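Plellby Floor Care Set – Data Card

Version 4

Summary
Plellby is a collection of first-person recordings of household cleaning tasks. It supports the Bodulport home robot, a two-armed machine under construction at the Dorncombe shared workshop. The set contains 1213 clips in 11 task groups, recorded at 10 frames per second.

Intended use
The clips are intended for training and testing hand-motion models. They are not suitable for judging cleaning products or measuring floor hygiene.

Contents
Each clip is stored in its own folder with a task label and a short text note. Labels follow the Hashmi task list – see labels.txt for the full wording.

Small liquid spills
Tasks in this group are performed by hand with a paper towel on a tiled floor.

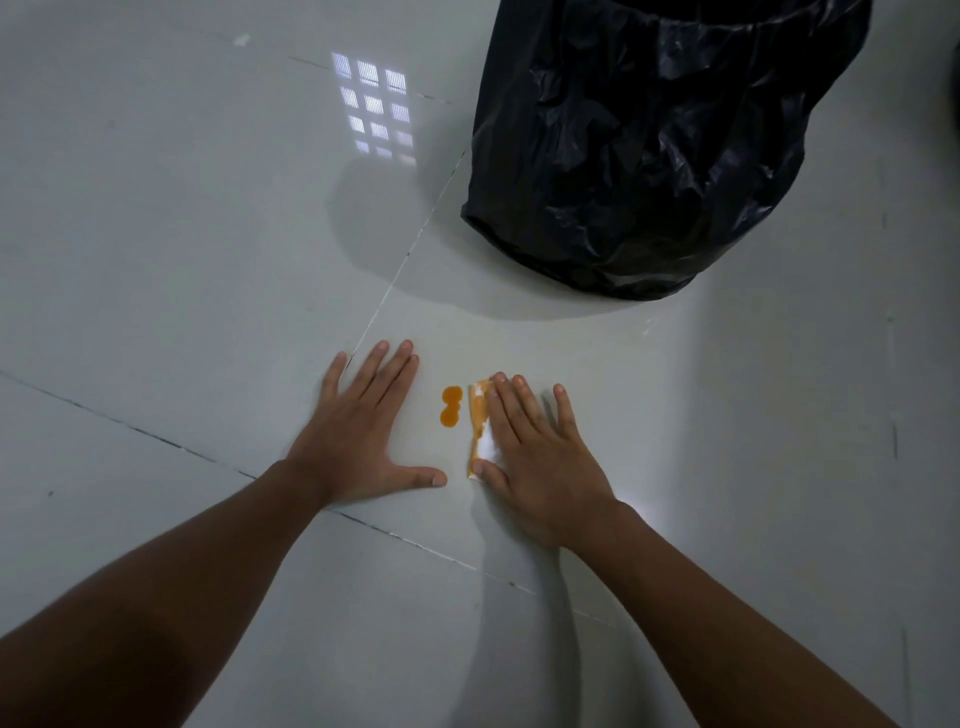

Clips are labeled by the first contact between towel and liquid. Glossy tile produces strong reflections, and users should check any spill detector against them before training.

Maintenance
Corrections are accepted through the workshop issue tracker and are merged each June.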